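Maglaya Pushing Demonstrations: README

Last updated Jun 25, 2022
Maintainer: Bushra Pirzada

Summary

Maglaya is a set of tabletop pushing demonstrations recorded by remote control. An operator moves the arm with a handheld controller while the arm pushes colored blocks on a board with a straight rod. There is no grasping in this set. The release holds 3088 recorded episodes, of which 3017 passed review and are listed in the main index. The rest are kept in a separate folder called rejected, with a short reason for each.

How the demonstrations were made

Operators sat beside the work table with a direct view of the board. They used the Bulon controller, which maps hand motion to rod tip motion in the plane of the board. Height is handled by software during a push, so the operator only steers left, right, forward and back. A thumb button raises the tip for moves between pushes.

Each episode starts with an instruction shown on a screen, such as "push the red star to the blue cube" or "separate the yellow blocks from the green ones." The operator presses start, does the task, and presses stop. Episodes longer than 40 seconds end on their own and go to review as timeouts.

Before the first recorded session, every operator did a practice block that was not saved. There were 5 operators in total. Their IDs are in the metadata as single letters.

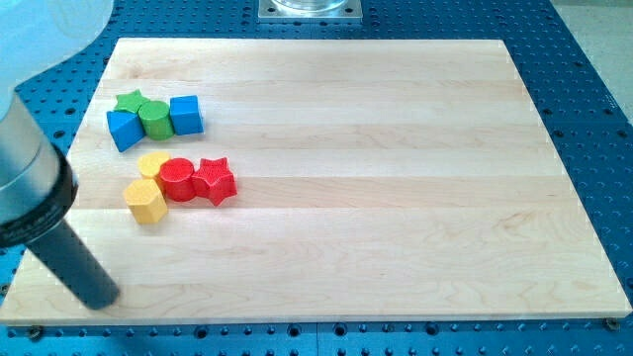
Block layouts between episodes were not reset by hand unless a block had left the board or fallen on its side in a way the rod could not fix. The end of one episode is usually the start of the next. This saved a lot of time but it means neighboring episodes are related — split by session, not by episode, if you are making a test set.

The blocks differ in how they behave under the rod. Cylinders roll away from off-center pushes if they are tipped over, and the stars tend to turn before they slide. Operators learned to make short corrections with the stars, and you will see this as small back-and-forth motion in the tip path. We left it in.

What is in each episode

Instruction text, one line
Tip position and commanded tip velocity
Joint positions
Color video from the fixed view
Button presses with times
Review label and operator letter

Review

Every episode was watched once at double speed. A reviewer marked it as done, not done or unclear. Unclear episodes were watched again by Bushra Pirzada, who made the final call. Only "done" episodes are in the main index.

Known problems

Sessions from the first week of June have a small delay between video and joint data. A corrected time column is included, and the old one is kept under its original name.

Some instructions say "next to" and some say "touching." Operators did not treat these the same way every time.

Loading

Use the Zallgate reader, or open the files directly. The Skameo format from our earlier release is no longer supported, and the conversion script in tools only works one way.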